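Re: [smalltowns] Ludberg in February - worth it?

Kwame Kyei wrote:
> We have 4 nights and no car. Is Ludberg too sleepy out of season, and
> should we stay in the old town or out by the lake? My wife would like
> at least one proper walk.

Dear Kwame,

What a lovely thing to find in my inbox! We went two winters ago and I still bore everyone with it. Sleepy, yes, but in the nicest way, and the bakery by the bridge stays open all year (go before 10, the poppy seed rolls vanish). I'd stay in the old town without a second thought. The lake is pretty, but the last bus back is early and you'd be eating your own sandwiches most evenings.

I've put my notes in order below, such as they are.
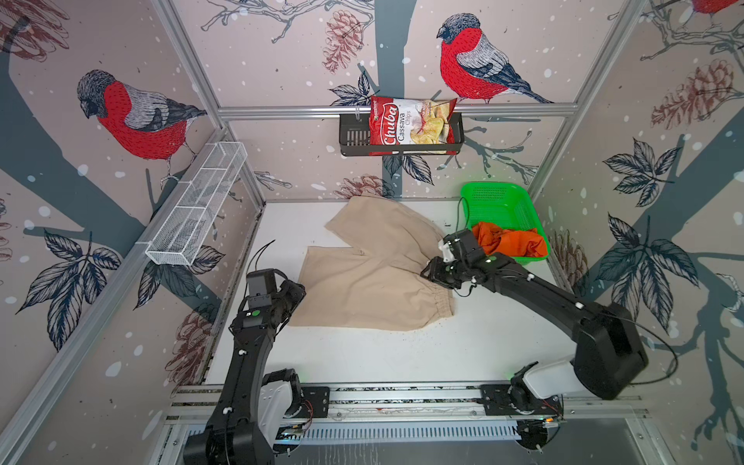 1. Getting there. Take the train to Dresari and change for the number 24 bus, which stops right outside the station. Buy your ticket from the driver, and do have coins - ours was very patient with us, but the queue behind was less so.

2. The walk. Follow the river path out to the old mill and come back over the hill. It took us a good 4 hours with a long stop for soup, and I was glad of my boots on the way down.

Do write and tell us how you get on, and give my best to your wife. I still owe you both a reply about Fonolthorpe, I know!

Warmest wishes to all on the list,
Margaret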